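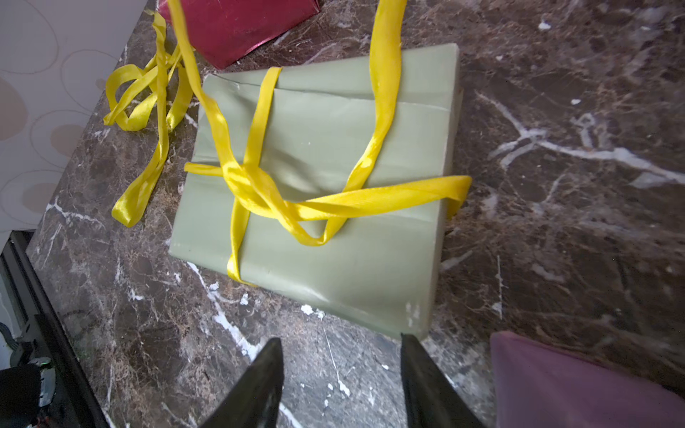
9 min read · 1,053 words in print edition

Home Features Workshop Student Projects Back Issues Subscribe

Ribbon is a poor material for a robot. It has no fixed shape, it slides over itself, and it stays where it is put only when it is under tension. The robotics club at Tovbridge picked it for this year's project anyway, and the members have spent most of a term finding out what a pair of gripper fingers can do with it.

The task comes from the Bostent student challenge, which asks each team to automate one household chore that involves a soft object. Most entries fold towels. Tovbridge chose gift wrapping and then cut the job down to its last stage, the ribbon. The box arrives already papered. The arm has to lay a strand across it in one direction, lay a second across the first, and leave a crossing that a bow could be tied over.

The current test piece is a flat package in pale green paper with a yellow satin ribbon. Satin was meant to be the easy case. It is smooth and does not catch on the paper, but it also slips at the crossing, and a strand placed early will shift when the next one is pulled. The club's notes call this "walking." Slack is the other problem. A crossing can have all its strands over the right faces of the box and still be far too loose to hold.

The club scores each attempt on two points: whether the strands cross on the top face, and whether the crossing stays there when the fingers let go. A knot earns nothing extra under the Bostent rules. The students would like one all the same, and part of the group works on knots after the scored runs are finished.

The arm is taught by demonstration. A student guides it through the motion, the run is recorded, and the software, which the club calls Zinchenko, is trained on the recordings. Eighteen students take turns at this. Early in the term they found that each had a personal way of picking up a strand, and the trained arm wavered between them. They now agree on one grasp before each session and write it on the board.

Gift boxes in other colors, including a shiny red one, are kept on the same marble counter. The club did try a plain white tabletop for a month. Results on it were better, and then fell sharply when the arm went back to the brown stone with its pale veins. Training moved back to the counter for good.

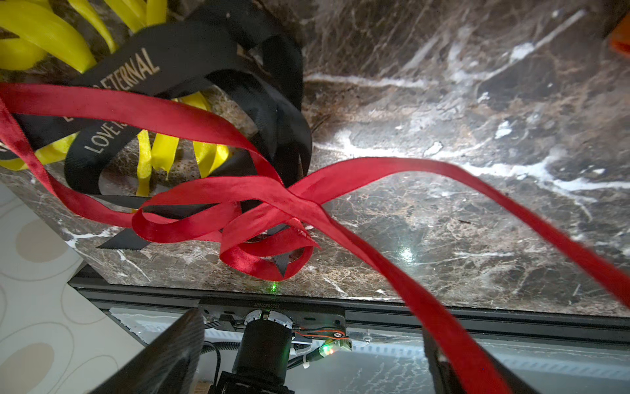
Three ribbons at once

Sorting is the second half of the entry. Before anything can be wrapped, the arm must take one ribbon out of a pile and leave the others. The pile holds yellow satin, red velvet, and a black ribbon printed in gold with "LOVE IS ETERNAL."

Color is enough to tell the three apart. The harder question is which strand lies on top. Pulling a buried loop drags the whole pile, so the software has to look for a piece that is free along its length. Velvet grips whatever it touches. The black ribbon is stiffer and will stand up in a coil, which gives the fingers a good edge to close on.

The present method is to take hold of a long loose strand, draw it away from the pile at a low angle, stop, and look again. It is slow. A run with two ribbons can be finished inside the time limit, and a run with three usually cannot. The club plans to replace the flat fingertips with a softer pair from Trudix before the regional round in June, and to record the three-ribbon set again from the start.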